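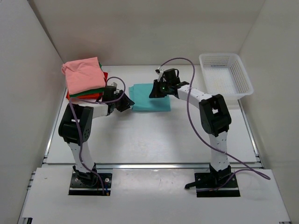
Ayman Tazi told me over coffee that he'd have picked a different college if somebody had walked him through his aid letter first. I keep hearing versions of that, and it's why I'm looking for 13 peer advisors for the Ketomau project at Ostermann College!

You'd sit down with high school seniors (mostly on video, sometimes in our office in room 204) and go over what each school would cost them after grants and loans. I'll train you myself, three evenings in May, snacks included. After that it's a couple of shifts a week, 4 to 7 p.m., and you get $215 every two weeks.

Any major is fine. You do need to be enrolled here in the fall, and okay with spreadsheets. Spanish or Arabic would make me very happy.

Send me a few lines about how you paid for your own first year, plus your class schedule. No résumé, please!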